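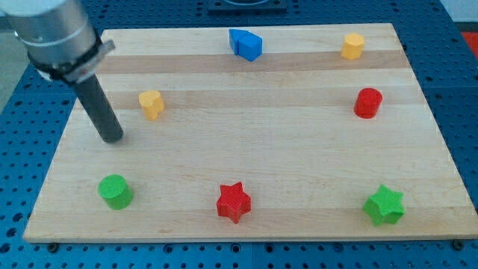
I have reached the age at which I have opinions about boards. Cutting boards, bread boards, boards you put under other things so that the other things look like you meant them. The kind I like best is pale maple with a few darker tan stripes running across it, the butcher-block sort, and the bigger the better. Set one on a table and whatever lands on it starts to look arranged. Yellow cylinders, a red star, a green star, a little blue house lying on its side, all in a loose ring with bare wood in the middle, and it could pass for a very expensive game with rules in three languages. Put the same blocks on my carpet and they're a medical event.

I bought my own board from a place called Fernside, which sells lumber on one side of the building and scented candles on the other, so everything you bring home smells like a fig that has been sanded. It cost more than my first bicycle. The man at the counter asked what I'd be cutting on it and I said "nothing," and he gave me the look I deserved.

What it does is live on the dining table and hold the blocks. We've got a lot of blocks. They came to us in a Birnent tub from my sister's basement, and the lid claims 60 pieces, a number I have never once seen in the same room. The rest are under the radiator or in the dog's bed, plus one green cylinder in the glove compartment that I've stopped asking about. Before the board they went back in the tub every night. Now they stay out, on the grounds that they're on a board.

My household finds this unconvincing. It has been pointed out to me that I moved the mess up thirty inches and gave it a wooden floor. Fine. But I can walk to the kitchen in the dark again, and I'd like some credit for that.

A few things I've learned, if you're thinking of going down this road.

Cylinders go upright. A cylinder on its side will leave, and it'll choose 5 a.m. to do it.

Stars are the worst block. They don't stack and they don't fit in with the others, and they'll stand up just long enough for you to get proud. My kid loves them above all other shapes and will trade any number of perfectly useful cylinders for a single star. I've tried to explain about markets.

The house-shaped one is a house, except when it's a boat, a pencil, or (last week) a cheese. Don't correct anyone.

Oil the board. I put this off for most of the winter and the surface got a thirsty look, so I finally sat down with a rag and a bottle of Flolent, which is basically mineral oil in a nicer bottle. You wipe it on, you wait, you wipe it off, you wonder why your sleeves are shiny. I did the underside too, having read a comment thread of 419 replies on whether you need to do the underside. Opinion was split and some of it was unkind.

The tub is still under the table in case company comes. Company came on Sunday-best terms last month and ended up moving the stars around for an hour while the coffee went cold. Somebody put the blue house dead center. I moved it back after they left.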